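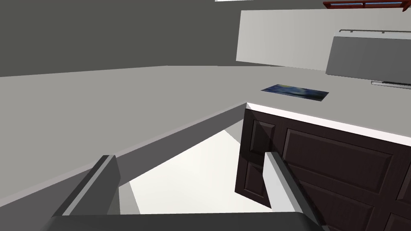
An email after last week's class asked why we can't just run the bus every 45 minutes if that's what the driving time allows, and whether I was being stubborn about the hourly thing. Fair question! I am a bit stubborn about it, and most of tonight's notes are my answer.

Notes for Session 5: Building a rural timetable
Oct 13, 2020

Quick recap first. We've been using Route 88, the one that runs from Tangen through Nurnero to Nostmont, and last time we worked out the running time. End to end it's 38 minutes in either direction when traffic is normal. Round trip, that's 76 minutes of driving. Add seven minutes of layover at each end and you get a 90-minute cycle. Keep that number handy because everything below hangs on it.

Cycle time and buses

The rule is the one I wrote up in May and keep coming back to. Take the cycle time, divide it by the gap you want between buses (the headway), and round up. That's how many buses you need.

Headway 90 minutes: one bus
Headway 60 minutes: two buses, with some slack
Headway 45 minutes: two buses, no slack at all
Headway 30 minutes: three buses, no slack at all

So yes, the email is right as far as the arithmetic goes. With two buses you can run every 45 minutes, and going hourly looks like you're wasting something. Two buses on an hourly headway gives you a 120-minute cycle, and you only needed 90. Half an hour of paid time per cycle, sitting there.

Now try being a passenger. At every 45 minutes, the bus leaves Tangen at 7:00, 7:45, 8:30, 9:15, 10:00, 10:45 and so on. What time is the one after 2:00 in the afternoon? You can't say without working it out or looking it up. If it leaves on the hour you know it already, and so does your neighbor, and so does the person at the clinic desk who books your appointment. I put a lot of weight on that. Some planners put less, and we can argue about it in class (please do, it was too quiet last time).

The other problem is the train. Trains at Nostmont leave at ten past every hour. An hourly bus either makes that train every time or misses it every time. A 45-minute bus makes it now and then, in a pattern that looks random to anyone standing at a stop. I'd take a steady connection over a few extra trips almost any day of the year. 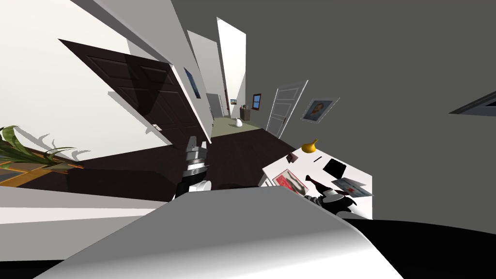
Which brings me to the slack, and what to do with it. There are a few ways to spend those 30 minutes, and they aren't equally good.

You can leave it as longer layovers. Drivers like that, and a late bus gets back on time by itself. Dull but solid.

You can stretch the route. The old mill road past Nurnero has houses along it and no service. A detour there adds nine minutes each way, so 18 for the round trip, and you still have 12 minutes over. Everyone riding through to Nostmont pays for it in a longer trip, though, and they will tell you about it at the public meeting.

Or you can hook the route up with another one. The Pralutier shuttle has a cycle of 28 minutes and runs hourly out of Tangen. On its own it needs a bus and a driver, who then spends more than half of each hour parked. Put the two together: 90 plus 28 is 118, and two buses on an hourly headway give you 120. It fits! It fits with two minutes to spare, and this is where I want you to be suspicious of yourself. I've seen a plan like this work beautifully on paper and fall apart the first week school was back, when the driving time crept up and there was nothing to absorb it.

What the ridership says

Route 88 carried 242 boardings on our sample day. Nurnero has 400 residents and no grocery store, so you'd expect a good share of the boardings to be there, and they are, mostly mid-morning and again after lunch. The Nostmont end peaks early. Please don't average these over the day and call it done. An average hour on this route doesn't exist.
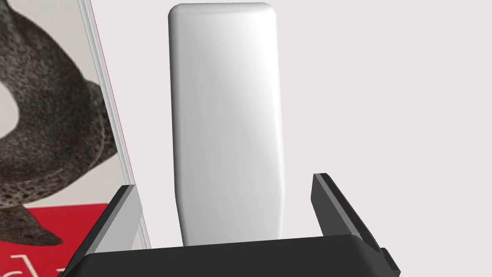
One more thing about the sample day, and then the homework. It was a single day, with decent weather, in term time. I'd want a wet one and a school holiday before I'd sign anything. If your project uses only one day of counts, say so on the first page, not in a footnote on page nine. I do read the footnotes but I get grumpy about it.

For next time

Draw the string diagram for Route 88 at an hourly headway, two buses, leaving Tangen on the hour. Mark where the buses pass each other.

Then shift the whole thing so the Nostmont arrival gives passengers eight minutes to reach the train. What time does it leave Tangen now? Does the return trip still meet anything useful?

Redo the Pralutier combination with a running time of 41 minutes on Route 88 and see what breaks. Keep the layovers at seven minutes for your first try, then tell me what you'd cut and who would complain.

Pencil is fine. Bring an eraser.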